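# The Trouble With Clear Plastic

There is a kind of object that most of us stop noticing by the time we're five or so, and it's the thin, see-through plastic lid. You pick it up, you press it down on a cup, you go back to your conversation. For the group at Nisudley that has spent the better part of this year on a project called Listetti, that lid has turned into something close to an obsession, and after an afternoon beside their worktable I can't say I blame them (I went home and stared at my own kitchen drawer for quite a while).

Their question sounds simple enough. Can a robot learn to handle clear things by studying people who handle them with robot-like fingers? So the people in the lab give up their own nimble hands for the day and take hold of a pair of black grippers, one on each side, and do everything through those. Each gripper carries a camera, and what it records becomes the lesson. 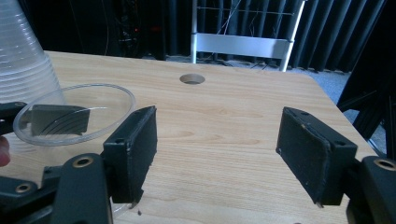
*The view from one gripper, with a clear lid held in the other and nested cups behind it.*

The reason clear plastic makes such a good test is that cameras see it so poorly. A lid shows up as a few curved glints and a bit of an edge, and the rest is just whatever happens to be behind it, wood or curtain or another gripper. Earlier versions of the Listetti software would learn the color of the table very nicely and then reach straight past the lid. The change the group made in May was to train on both grippers' views together, so that a glint one camera misses has a chance of being caught by the other.

It's slow, friendly work, and it takes more patience than I have. I tried it myself and found that my wrists wanted to do all the things my fingers usually do. You learn to come at the rim from the side, and to go easy on the squeeze! 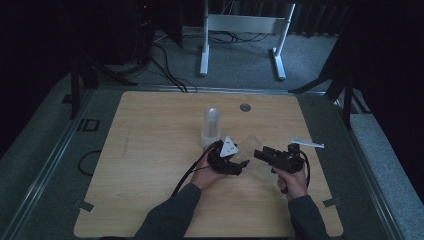 *Two hand-held grippers at work over the table.*

So far the group has kept 128 recordings for its first round, and a model trained on them was tried out at a partner lab in Rastthorpe, on a table it had never seen before. It picked up the lid on most tries. With an older method, called Batista, trained on a single gripper's view, the lid came up around two times in nine, and the failures were nearly all the same: fingers closing politely on air, an inch or so off.

There are plenty of loose ends. Stacked cups still cause grief, because the rims blur together and the model can't settle on which one is on top. Bright overhead light remains a headache too, and the next round of recordings will be made under several different lamps to see how much that helps.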